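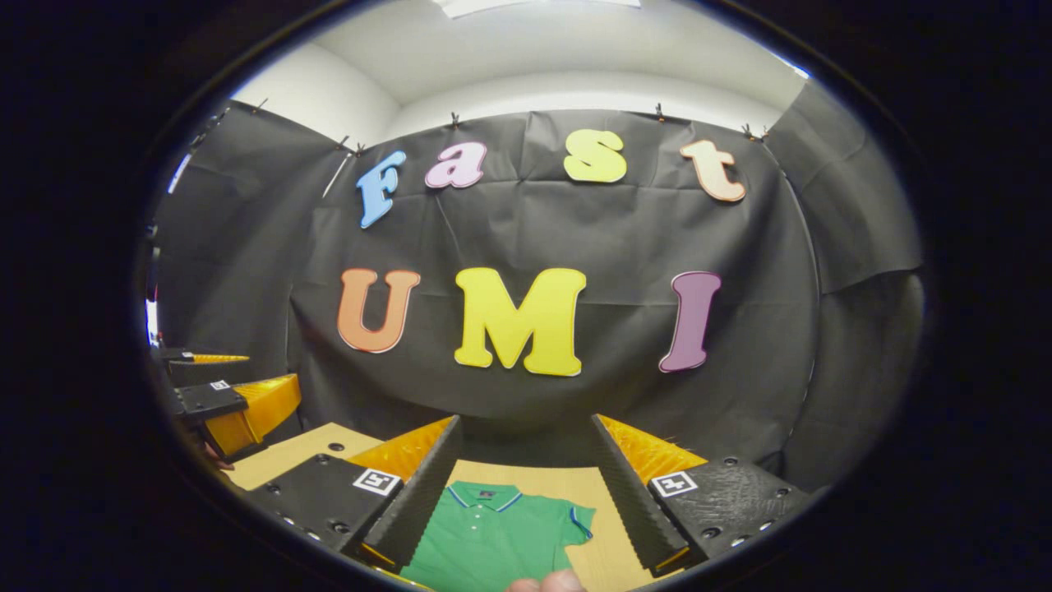

Govden Community Choir — minutes of the planning meeting, 19th August

Present: Zdenka Hodžić (chair), Hanna Nowicki (minutes), Petra, Ultik, Sam, Lou. Apologies from the altos who are still away.

1. Summer concert. What a night! We sold 334 tickets, and the encore got people up and dancing in the side aisle. Zdenka thanked everyone, especially the basses, who learned the Saten folk set in four rehearsals.

2. Money. After hall rent we have $357 left. Agreed to spend up to $200 of it on new sheet music. Lou will get prices.

3. December program. Lots of great ideas here — carols in the first half, the lullaby cycle in the second, maybe a sing-along to finish. Hanna would love a brass group and will write to the Nikolovski school band. Sam asked for fewer key changes. Noted, with laughter.

4. New singers. Open rehearsal next month, all voices welcome, no audition. We really need tenors!

5. Any other business. The piano pedal squeaks again. Petra to call the tuner.

Meeting closed at 8:40.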